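Sorting the junk drawer (and the shelf, and the bench) before it sorts you

By Nayara Sampaio
Jun 21, 2024

17 comments | 595 shares

Quick ones this week, have a house full and no time. These are the small-stuff tips I keep getting asked for. Screws, buttons, batteries, the tiny toy bits that live in the bottom of the couch. In no order.

Empty the whole drawer. All of it, onto an old sheet. Not half. If you do half you'll push the other half to the back and it will still be there in November. Gather the sheet up by the corners if you have to stop for dinner.

Set a timer. I do 17 minutes, don't ask, it's what my oven timer was stuck on once and now it's habit. When it goes off you stop or you start another one. No drifting.

Batteries first. Get them out of the pile before anything else. Tape over the ends of the 9 volts and any button cells, and keep them where kids can't get at them. Used ones go in a jar by the door for drop off. Don't mix old and new in the same bag, you will never figure out which is which without a tester. Tester is cheap, buy one.

Keys. Try every key in every lock once. Tag the ones that fit. The rest go in an envelope with the date on it and if you haven't wanted them in a year, out they go. I found the key to the Mitedov cabinet this way after we'd allready drilled the lock out. Still annoyed.

Muffin tins for screws. Old dented one, one size per cup, while you're working. Don't store them in it though - one bump and you get to do it all again. Pour each cup into a jar when you're done and tape one screw to the lid. Faster than writing a label and you can read it from across the garage.

Jars: soak labels off in hot water with a spoon of baking soda. Glue that's left, rub with cooking oil, wait, wipe, then dish soap. Dry them properly before metal goes in. Overnight, lid off. I rushed a batch once and got 200 finishing nails with orange freckles.

Drawer liner. The grippy kind. Cut it a hair small so it doesn't curl up the sides. If the drawer already smells, wipe with white vinegar and leave it open for a day.

Buttons and beads. String them on a safety pin by color. Spares that came with a shirt, write the shirt on the little bag RIGHT AWAY. "Navy, Plaravholm" means something to me now (it was a coat from there, good lining, bad buttons). In a year a bare bag of buttons is just a bag of buttons.

Instruction booklets. Look the model up online first. If the manual is there, recycle the paper. Keep anything with a warranty stamp. Mine are in one folder, and the folder is not in the drawer, that was the whole problem.

Cords. Coil, twist tie, masking tape flag with the name of the thing. If you can't name it, it goes in the mystery bag, and the mystery bag gets a date too.

Two trays, two colors. My favorite. Get a pair the same size, one red, one green. Green is keep, red is go. Everything off the pile lands in one or the other and you don't get a third. People want a maybe tray. No maybe tray. Plain plastic is fine, pick ones with a rim so stuff doesn't roll off, and put them right up against each other so your hand barely has to move.
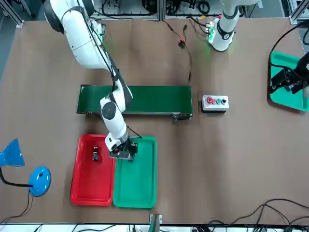

Red and green, side by side on a brown tabletop. 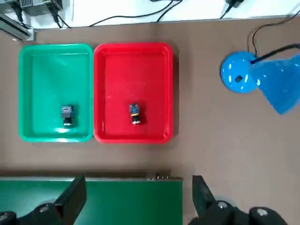
Cleaning the trays

Warm water, dish soap, soft sponge. No scouring pads, they haze the plastic and then the dust sticks. For marker, rubbing alcohol on a cotton ball, try a corner first. Crayon - bit of oil, then soap. If they've held greasy hardware wash them twice and don't ever use them for food after. Stack them with a paper towel in between or they suck together and you'll be prying at them with a butter knife.

Light

Do this stuff under a lamp. Ceiling light puts your own shadow right on the pile and you'll miss the little things. Put the lamp on the opposite side from the hand you pick with.

When to do it again

I go every 4 months. Drawer, shelf, bench, same order. Du readers with little kids tell me monthly and I beleive them. If it takes longer than two timers you waited too long.

Next week is freezer stuff, send me your frost questions.

Related tips
Getting candle wax off a tablecloth
The Tratier shelf brackets, one year on
Sticky windows: soap, wax or sandpaper?
What to keep under the sink and what to move
Squeaky hinge fixes from the kitchen cupboard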